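**Does the Clinwood sim round prove a team can build a robot?**

No. It proves they can get two fingers around a gray cylinder in software. I coach at Pillomgate and I still want to see it done on a bench. 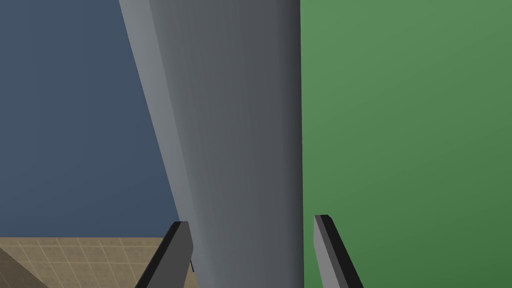

### Scoring

**Is getting the fingers on both sides worth points?**

2. Lifting is worth 17, so read your log before you celebrate.

**Our script passed 400 runs. Are we ready?**

For that cylinder on that floor, maybe. Change the start position and run it again.

**Can we use last year's Bosman code?**

Yes, if you can explain it to a judge on Thursday.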